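Securing Loose Cables Along a Moving Part

A cable that runs along a part that swings, lifts or turns will usually fail at one of two points: where it is clamped too tightly, or where it has no slack to follow the movement. The steps below apply to desk lamps, monitor arms, sewing machine lights and similar equipment with low-voltage cables. Mains wiring inside a housing is outside the scope of this page.

Tools and materials

Cable ties, 200 mm long
Hook-and-loop strap
Flush cutters
Masking tape and a pencil
Tape measure

Procedure

Disconnect the power. Move the part by hand through its full travel and stop at the position where the joints are farthest open. Measure the cable path in this position, following the outside of each joint. Add 17 mm for every joint the cable crosses. If the total is longer than the cable, fit a longer cable. Do not use an extension plug in the moving section.

Mark the fixing points with masking tape. Each rigid segment gets one fixing near its end. Segments longer than 400 mm get a second. Do not place a fixing on the joint itself.
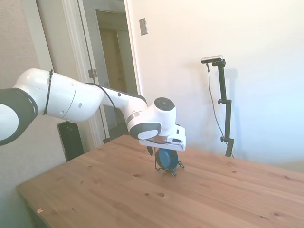 Cable tie around the upper segment, near one end.

Wrap the tie around the segment and pull it until it no longer slides. Fix the cable with a separate loop of hook-and-loop strap. The loop should allow the cable to be pulled through by hand with light resistance. Trim the tail of the tie flush; a tail cut at an angle leaves a sharp point.

Checking

Move the part through its full travel again, slowly. The cable should not go taut or enter a gap between two segments. If it goes taut, release the nearest loop and feed 2 mm through at a time.

Repeat the check after a week of use. Nylon ties near a heat source become brittle and should be replaced every December or at any other fixed interval.

Revision note: the spacing for long segments was corrected after a comment from Tuncay Karakaya. The earlier value applied to the Hakis lamp only.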